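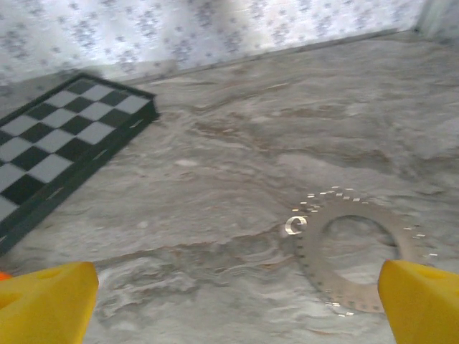 A folded chessboard on the marble-patterned table.

Small folding chessboards are back on the tables of Rakau this winter, and the chess club is asking families to look in their drawers for more of them.

The club has received 148 boards since June. Many came together with other small things from the same drawers, and these are now being sorted for the town's toy and hobby exchange, which opens on 19th December in the Fanesier hall.

"People bring one bag and they do not look inside it," said Zdeňka Vaněk, who leads the sorting. "We are glad for everything, but the chess pieces must stay with their board." 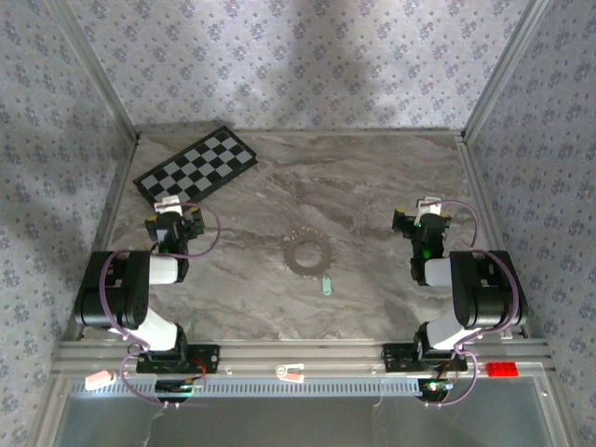

The chessboard with a metal gear ring and a mint-green tag.

Last year the exchange had 288 visitors and 3280 crowns were collected at the door. The money paid for new clocks for the junior players. This year the club wishes to buy a larger board for teaching.

Norbert Vlček, the junior coach, said that a folding board is still the best for a beginner. It goes into a school bag and it can be opened on a train or in a kitchen. He asks that nobody throws away a board only for a missing pawn, as the club keeps a box of spare pieces.
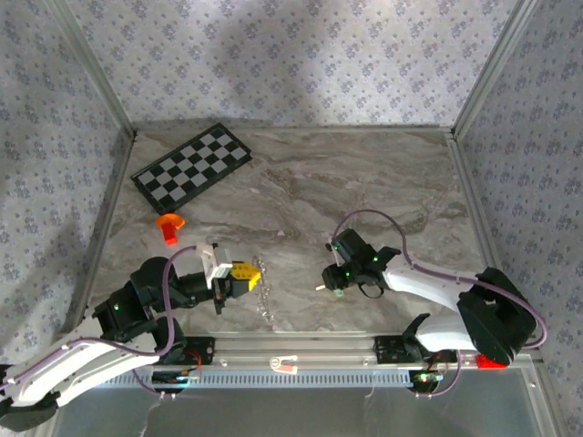 Toy bricks, chains, key tags and loose parts will have a separate table, where visitors can take up to five items without giving something back. Boards can be left at the hall until the evening before the opening. Entry is free for children.

Text: Vendula Kollár

Shares: 5 | Comments: 0
Contact the newsroom | © Rakau News | Back to top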